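Farkotstead Cell Rules Kit: a review after one long spring

Posted Apr 25, 2024

Rating: 8 out of 10

I bought the Farkotstead Cell Rules Kit for our small manipulation lab because our safety paperwork had turned into a drawer. Loose sheets, a laminated card from a previous arm, two versions of the same checklist with different answers. The kit is a ring binder, a set of wipe-clean cards, a roll of floor tape, tags for the power switch, and a download with all of it in editable form. I love it! I have some complaints too, and I'll get to them.

The binder runs to 136 pages and I read every one, which I can't say for any manual that came with a robot. It's written in plain language. The first section walks you through a risk assessment one task at a time, and that was the part that changed how we work. We used to have one assessment for "the arm." Now we have one for each task, with the arm, the gripper, the objects and the person all on the same sheet. Wiping a table and lifting a lid off a pot get separate sheets, and they should. The hazards aren't the same, and neither is where your hands go when you reset.

My favorite cards are the ones for end-effectors. The gripper card has a pre-start check that takes a couple of minutes: look at the fingertip pads for wear, look over the screws at the pivots, open and close once at low speed with nothing between the fingers, check that the cable has slack at full wrist rotation. Then you initial it. We had been doing maybe half of this from memory, on a good day.

There's also a whole chapter on kitchen appliances, and I almost cheered when I got to it. Most guidance I've read assumes you're moving boxes. Farkotstead gives you a page on steam (keep the wrist and any camera out of the path when a lid comes up, and treat every lid as hot until a person has checked it), a page on glass, and a page on food that has been handled by a robot. The rule on food is short: it goes in the bin, and no one eats it. We copied that onto a card of its own and put it up by the sink.

The bench layout page is good too. It asks you to mark where each appliance sits, where the operator's screen goes, and what counts as clutter. Pens, cups and loose tools are clutter if the arm can reach them. I've become a little annoying about pens. 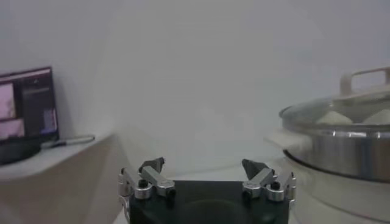

Gripper open, steamer to the right with two buns under the lid, monitor over on the left.

Now the complaints. The floor tape is poor. Ours started lifting at the corners inside a week, so we replaced it with a roll from Rarska that has stayed down ever since. The wipe-clean cards need the pen that comes in the box, and regular dry-erase markers leave a gray ghost behind. And the log sheets have 3 lines per shift for stops and faults, which is optimistic for anybody teaching an arm a new task. We edited the file and gave ourselves a full page.

I'd also like a better section on remote operation. It gets a page and a half, most of it on emergency stops, with very little on what the operator has to be able to see before moving. The Hafstein handbook does this much better, if you can get hold of a copy. It's drier than the Farkotstead binder and has no cards, but the two sit nicely side by side on the shelf. I tried the Bukine app as well, for people who want everything on a tablet. The forms are fine. I just kept wanting paper.

One caution for new buyers: the kit helps you keep good habits, and it won't certify anything. You still have to read the standards that apply where you are, and the maker's manual for your own arm and gripper. The binder says so on its first page, in big type, and I was glad to see it.

We've logged 854 runs on the new sheets so far, and the sheets are still getting filled in, even late in the day. An updated edition is due in July, and I've already written in asking for more lines and better tape.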